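Keep out zones talk, speaker notes, February 2018

Slide 1 – Title
Say hi, say I'm from the Modurero cell team, skip the bio. Ask who has written a tabletop safety rule that got ignored. Wait for hands!

Slide 2 – Why we wrote rules for a simulator
People always push back on this one. Nothing can get hurt in sim, so why bother? My answer is that the scene files from Horkia get copied straight into the real cell settings at Flores, and bad habits ride along with them (we found 17 scenes with no speed limit set at all). Go slow, let them groan.

Slide 3 – The short version of our rules
Read these out, don't add to them:
Every object on the table gets an owner in the scene file.
Clearance above the tallest object is set before the arm moves, and it's 40 millimeters.
Anything that can tip gets a resting pose check.
Both arms stay in the log, even when only one is in view.
If somebody asks where 40 came from – we tried less, and the review pile got silly.

Slide 4 – What review looks like
We went through 623 scenes last July. Two people per scene, one reads the file, the other looks at the render. Mention that they swap after lunch or they both go numb. Pause for water.

Slide 5 – A scene in review
Leave it up a good while. Ask the room which objects they'd worry about first. Somebody will say the fan, and it's a fair pick, white on a white table. I'd start with the juice carton, since it's tilted and the gripper tip is right over it. Then the trophy on its side: is that a legal resting pose or did it fall at load? The render can't tell you, so go read the file.

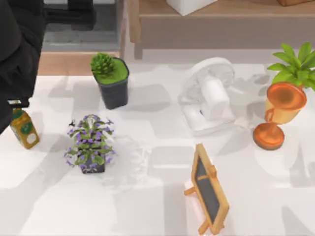

Slide 5: simulated tabletop, one arm in view, carton just under the gripper tip.

Slide 6 – What I'd change
Nine people have edited the rules doc and it shows. Next draft goes on the Greltosico wiki, one page, one editor. Plug the sign-up sheet, then questions.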